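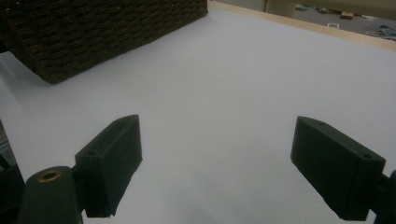 brown woven basket on the white surface

Thread: Does anyone still line dry in winter?

zdenka_d
OK so our dryer died in October and I've been hanging everything in the spare bedroom ever since, and I kind of like it? My electric bill dropped by 38 dollars. But towels come out like cardboard and the window fogs up so badly I wipe it down twice a day. We're in Bedudbridge so outside is a no until spring. What are the rest of you doing?

brennan_g
Dehumidifier. End of discussion. I bought a used Skotum and run it overnight with the door shut, and jeans are dry by breakfast. You need to move that water out of the room or it goes straight into your walls. My sister had mold behind a dresser after one winter of this.

zdenka_d
Ugh, there IS a dresser in there. Going to pull it out tonight.

nicovidal
Disagree with Brennan a little. If you run a dehumidifier all night you're giving back a good part of what you saved. Crack the window 2 inches, put a fan on low, done. I've done it that way for years in an old house with terrible insulation and never had mold.

brennan_g
And you're heating the backyard, Nico. What's that costing you?

nicovidal
Less than a 700 watt box humming in the corner!
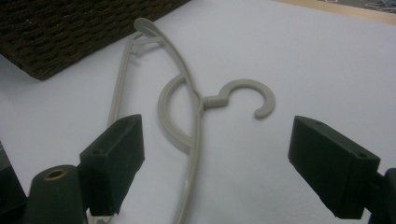
rimaq
Can I change the subject to shirts, because that's where I save the most time. I quit pinning them on the rack and now they go straight from the washer onto hangers, buttoned at the top, with a hand's width between them. Get plastic ones, like that pale grey-beige one with the big round hook, and skip bare wire, which left rust on two of my husband's good shirts. Smooth the collar and the button strip with your hands while they're wet and you can skip the iron most weeks. I hang mine on the shower rod Sunday night and they're ready when I need them.

elias_issa
Seconding the shower rod. Just don't hang sweaters that way, you'll get shoulder bumps that never come out. Flat on a towel for those.

zdenka_d
Too late on the sweaters lol. Any fix for the bumps?

elias_issa
Dampen the spot, push it back into shape with your fingers, leave it flat. Worked on cotton for me. Wool was stubborn.

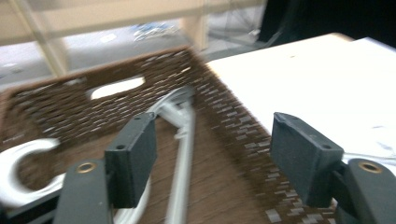 Oh and for the cardboard towels - shake them hard before you hang them and again when they're almost dry. Use half the detergent too. Most of that stiffness at our place was soap that never rinsed out.

rimaq
Half the detergent, yes! And no fabric softener, it makes towels useless.

nicovidal
I like a stiff towel. There, I said it.

brennan_g
Of course you do.

zdenka_d
Update: moved the dresser, wall is fine, going to try the fan first and see how the window looks in the morning. If it's still dripping I'll start shopping for a dehumidifier.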